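ホーム > 液体の取り扱い > ドラム缶まわり > コック・注ぎ口 > Gatthorpe 自閉式ドラムコック

Gatthorpe 自閉式ドラムコック
メーカー:Clukholm
販売:Tillatitz
在庫:標準品あり(特殊シールは取り寄せ)
最終更新:2020年12月10日(木)

横置きのドラム缶から小分けするためのコックです。レバーを押し下げている間だけ出ます。手を離せばバネで閉まる。用途はそれだけ。潤滑油、切削油、洗浄剤、不凍液、水溶性クーラントの原液など。粘いものも出ますが遅いです。後述。

前の型(Avcı の真鍮コック)をお使いだった方へ。あちらは製造終了、当店の在庫も切れました。ねじは同じなのでそのまま付け替えできます。レバーの向きが逆になるので、置き場所が壁ぎわの方は先に寸法を見てください。問い合わせが一番多いのがここです。

特長

手を離すと閉まる。閉め忘れで床が油だらけ、というのが減ります。なくなるとは書きません。レバーに物を引っかけて開けっぱなしにする人がいるので。やめてください。レバーのロック機構はオプションで出していた時期がありますが、今は扱っていません。復活の予定もなし。

本体はステンレスの鋳物。レバーも同じ。バネは内側にあって液に触れます。バネもステンレスです。樹脂なのはレバー先端の握りカバーだけ、これは消耗品で単品で買えます。

シールは3種類から選べます。注文のときに必ず指定してください。空欄だと標準のNBRで出ます。

吐出口の先端は斜めに切ってあります。切れがいい。最後の一滴が裏に回りにくい形です。粘度の低い溶剤系だとそれでも少し垂れるので、受け皿は置いてください。受け皿は別売り。

逆さに付けても閉まります。バネで押しているので、自重で閉まるタイプと違って取り付け角度を選びません。斜めになった架台でも使えます。とはいえレバーは上に来るように付けるのが普通、押し下げる動作が前提の形なので、横向きだと力が入りにくいです。

シールの選び方

NBR(標準)
鉱物油、切削油、作動油、グリース基油、灯油。ほとんどの方はこれで足ります。植物油にも使えますが食品用ではありません。食品ラインには使わないでください。食品対応品の予定を聞かれますが、メーカーからは何も聞いていません。

FKM
芳香族が入った溶剤、燃料系、高温になる油。値段は上がります。ケトン系には向きません。アセトンとMEKは駄目、毎年何件か返ってきます。膨れて閉まらなくなる。保証対象外です。

EPDM
水系、アルカリ洗浄剤、グリコール系の不凍液、ブレーキフルード。油に使うと駄目になるのでNBRと間違えないこと。見た目はどれも黒です。箱のラベルを捨てないでください。交換用シールも同じで、袋から出したら見分けがつきません。混ざってしまったら全部捨てて買い直すほうが安いです。

迷ったら液のSDSを送ってください。商品名だけだと判断できないことが多い。社内で付けた呼び名(「青いやつ」とか)だともっと無理です。混合品は成分と濃度も。濃度で答えが変わります。

強酸、次亜塩素酸、フッ酸系は本体の材質からして無理です。シールの問題ではないので、FKMにすれば使えるかという質問の答えは、使えません。樹脂製コックのページを見てください。

取り付け

ドラム缶は立てた状態で付けます。横にしてからだと当然こぼれます。

大栓側ではなく小栓側に付ける方、大栓側に付ける方、両方いますが、Gatthorpeは大栓用と小栓用で品番が別です。アダプターで変換もできますが、継ぎ目が増えるぶん漏れる場所も増えるので、最初から合うほうを買ってください。

手順
栓を外す。口金のねじを拭く。古いシールテープの切れ端が残っていたら全部取る。
付属のパッキンをコックの根元に入れる。平らな面が缶側。
手で回して入れる。最初の一巻きが斜めに入ったら戻してやり直し。無理に回すと缶側のねじが先に負けます。
手で止まったところから工具で少し増し締め。レバーが真上に来る位置で終わり。
缶を横にする。架台に載せる。根元を見る。しばらく置いてもう一度見る。
空気穴側の栓を緩める。これを忘れると出ません。

最後のは本当に多いです。「買ったばかりなのに出が悪い、途中で止まる」というお電話の大半が空気穴。缶が負圧になって、ひどいと胴がへこみます。通気栓も扱っています。あれば緩める作業が要りません。コックと一緒に買うと同梱できます。

シールテープは要りません。パッキンで止める設計です。巻くとかえってパッキンが潰れきらずに滲みます。液状ガスケットも不要。

パイプレンチは使わないでください。本体に六角が切ってあるのでスパナかモンキーで。レバーをハンドル代わりにして締め込むのも禁止です、軸が曲がります。曲がった軸は部品では直せません。本体ごと交換になります。

引火性の液の場合は缶と受け容器の両方にアース。コック本体は金属ですがパッキンを挟むので、コックだけに線をつないで終わりにしないでください。アースクリップの掛け方は事業所の安全担当の指示に従ってください。当店では現場ごとの判断はできません。
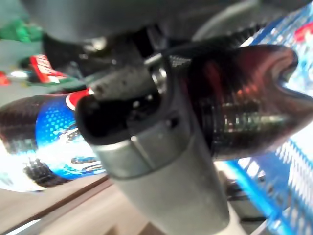
パッキンは付け外しのたびに新品にするのが基本です。一度潰れたものは元に戻りません。缶を空にするたびに付け替える使い方だと結構な数が要るので、袋入りのまとめ買いをおすすめします。まとめ買いの袋はシール材質ごとに分かれています。混載の袋はありません。

付け替えるとき、前の液が本体の中に残っています。思っているより残っています。同じ液なら気にしなくて大丈夫。違う液に使い回すなら分解して洗ってください。できれば液ごとに一つ用意して、缶に付けっぱなしの名札でも下げておくのが楽です。洗う手間と混入の後始末を考えたら、そのほうが安く済みます。売りたくて書いている面もありますが、現場の方に聞いてもだいたい同じ答えです。

流量について

よく聞かれるけれど数字は載せていません。粘度と残量と温度で変わりすぎるからです。満タンの缶と底のほうでは出方がまるで違う。冬と夏でも違う。1月の倉庫でギヤ油を出そうとして「詰まっている」と言われても、たいていは冷えて硬いだけです。缶ごと暖かい部屋に入れておいてください。ドラムヒーターを使う場合は液側の上限温度とシール側の上限温度、低いほうに合わせること。直火は論外です。

粘度の高いものを毎日たくさん出すなら、このコックではなくポンプにしたほうがいいです。ドラムポンプは別ページ。手回し式と電動式があります。コックで頑張って結局ポンプも買う方がいるので先に書いておきます。

グリースは出ません。

お手入れ

外側は普段拭くだけ。吐出口の内側に液が乾いて固まるものは、使い終わりに布で拭き取ってください。水系クーラントの原液が特に固まりやすい。白い粉が出てきたら中も同じ状態だと思ってください。

分解は工具一つでできます。後ろのキャップを外すとバネ、軸、弁体の順に抜けます。バネが飛ぶので、目に向けない。保護めがね。床に落ちたバネは本当に見つからないので、布の上かトレーの中で作業を。予備バネはあります、単品で出ます。

洗浄剤はシールの材質に合うもの。NBRをブレーキクリーナーに漬けっぱなしにしないでください。金属部分だけなら何でもだいたい平気ですが、塩素系は避ける。洗ったらよく拭いて乾かし、軸に薄く油を塗って戻します。使う液と同じ油が一番無難。水系で使う場合はシリコーングリースを少し。塗装工程のある工場はシリコーン厳禁のところがあるので確認してくださ。

組み立ての順番は抜いたときの逆。弁体の裏表を間違えると、閉まったように見えてじわじわ漏れます。角が丸いほうが出口側です。

よくある症状

閉めても一滴ずつ垂れる
弁体にゴミが噛んでいる場合がほとんど。何度か勢いよく開け閉めして流すと取れることがあります。受け容器を忘れずに。それで駄目なら分解。弁体シールに傷があれば交換。

根元から滲む
パッキンの入れ忘れ、裏返し、使い回し。または缶側の口金が変形しています。再生缶だと口金の当たり面が荒れているものがあって、こちらではどうにもなりません。缶を替えてみてください。

レバーが重い
軸の油切れか、液が固まっています。分解して洗浄。力まかせに押すと先に握りカバーが割れます。

レバーが戻らない、戻りが遅い
上と同じ。またはシールが膨れています。液との相性を見直してください。膨れたシールは乾かしても元に戻りません。

出ない
空気穴。まず空気穴です。

レバーの向きが合わない
増し締めの途中で真上を過ぎてしまった場合、戻すとそこで緩みます。薄手の調整パッキンを足してください。標準で一枚、箱の底に入っています。小さいので箱と一緒に捨てられがちです。

仕様

品名:Gatthorpe 自閉式ドラムコック
用途:横置きドラム缶からの小分け
本体:ステンレス鋳鋼
レバー:ステンレス、握りカバーは樹脂(黒)
バネ:ステンレス
シール:NBR/FKM/EPDM
全長:約294mm(レバーを含む、延長ノズル付きの場合)
質量:739g(大栓用、延長ノズルなし、パッキン込み)
操作:押し下げ式、バネ戻り
ロック機構:なし
付属品:取り付けパッキン、調整パッキン、取扱説明書
食品用途:不可
飲料水用途:不可
加圧した容器:不可(自然流下専用)

加圧不可のところ、よく読んでください。エアを入れて押し出すのは駄目です。コックも持ちませんが、その前にドラム缶が持ちません。

品番の見方

頭の文字が口径(大栓/小栓)、次がシール材質、最後が延長ノズルの有無。単品部品も入れてシリーズ全体で17品番あります。一覧表は取扱説明書の最後のページ。注文書には品番をそのまま書いてください。「前と同じもの」でも調べますが、購入時の会社名が変わっていると探すのに時間がかかります。

Avcı の旧品番で注文いただいた場合は、こちらで対応する品番に読み替えて確認の連絡をします。返事をいただくまで出荷しません。急ぎの方は最初からGatthorpeの品番で。

一緒に買われているもの

通気栓。横置き用。液が出てこない向きが決まっているので矢印を確認。
受け皿。コックの下に引っかけるタイプと床置きタイプ。引っかけるタイプは缶の縁の形によって付かないことあり。
ドラム缶架台。一本用と積み重ね用。積み重ね用は重いので車上渡しです。
延長ノズル。口の狭い容器に注ぐとき。ノズル付き品番を買えば最初から付いています。後付けも可。
アースクリップ、アース線。
交換シールセット。弁体シールと取り付けパッキンと軸のOリング。材質指定を忘れずに。
握りカバー。黒のみ。色分けしたいという要望は何度かメーカーに伝えています。返事待ち。
吸着マット。別カテゴリ。

ご注文と納期

標準品(NBR、延長ノズルなし)は在庫していれば当日か翌営業日に出ます。FKMとEPDMは本体在庫にシールを組み替えて出すので、もう少しかかります。延長ノズル付きの小栓用は取り寄せ。Clukholm の出荷待ちになるので納期はその都度お答えします。

年末は運送会社の集荷が早く終わる日があります。年内に要るものは早めに。毎年同じことを書いていますが、毎年ぎりぎりに電話をいただきます。間に合わせたいのですが、トラックが出た後だとどうにもなりません。年明けは1月の営業開始から順番に処理します。休み中のFAXも届いた順。

見積書は無料。お客様指定の書式がある場合は先に送ってください。後から書き直しになると二度手間なので。納品書に御社の注文番号を入れることもできます、備考欄に書いてください。

海外への発送もしています。本体は危険物ではないので普通の貨物で出せます。液の残った返品はそうはいきません。次の項を見てください。

返品と修理

未使用、箱あり、到着後すぐの連絡なら返品を受けます。一度でも缶に付けたものは受けられません。試しに水を通しただけ、も使用扱いです。

不良と思われる場合は送る前に連絡を。写真を何枚か付けてもらえると早いです。品番ラベル、弁体、漏れている場所。写真だけで原因がわかって部品を送って終わることも多いです。

返送のときは必ず洗って、中を乾かして、使っていた液の名前を書いた紙を同封。液が残ったまま届いたものは開けずに着払いでお返しします。以前、中身のわからない液が段ボールから染み出した状態で届いて、運送会社にも迷惑をかけました。お願いします。

修理は部品交換のみ。軸曲がり、本体のねじ山つぶれ、鋳物の割れは交換購入になります。シールとバネはお客様のほうで替えられるものなので、部品だけ買うほうが安いし早いです。替え方がわからなければ電話で説明します。

保証は製造上の不具合が対象。液との相性、シールの寿命、加圧、工具のかけ方による破損は対象外。

販売店の方へ

Gatthorpe シリーズの卸もやっています。最低数量はありますが本体と部品の混載で構いません。カタログの紙版は在庫限り、次の版は未定。PDFは先月分から旧品番との対応表を入れました。古いPDFを印刷して使っている販売店さんがまだあるようなので差し替えをお願いします。古い版は小栓用と大栓用の質量の欄が入れ変わっています。すみません。

店名を入れた取扱説明書は作っていません。シールを貼る場所は裏表紙にあります。

技術的な問い合わせ

技術担当:Sibel Akgül
液の適合、シール選定、旧品からの置き換えについて。SDSはメール添付で。電話だと成分名の聞き間違いがあるので、できるだけ文字でください。日本語と英語で対応。留守のときは折り返します。

価格、納期、請求書のことは営業窓口へ。技術のほうに送られても転送するだけなので、そのぶん遅れます。

注意事項

仕様は予告なく変わることがあります。液との適合は目安であって、実際の使用条件での確認はお客様のほうでお願いします。小さい容器で少量から試して、シールの膨れや色落ちがないか見てから本番に。人のいない時間帯に缶を横置きのまま放置するときは、コックだけに頼らず受け皿か防液堤を併用してください。夜間は立てておくのが一番です。

関連ページ
手回し式ドラムポンプ
電動ドラムポンプ
樹脂製コック(酸・アルカリ用)
ドラム缶架台
横置き用通気栓
アース用品
交換シールセット一覧

このページの印刷 | 見積依頼 | 取扱説明書(PDF) | ページの先頭へ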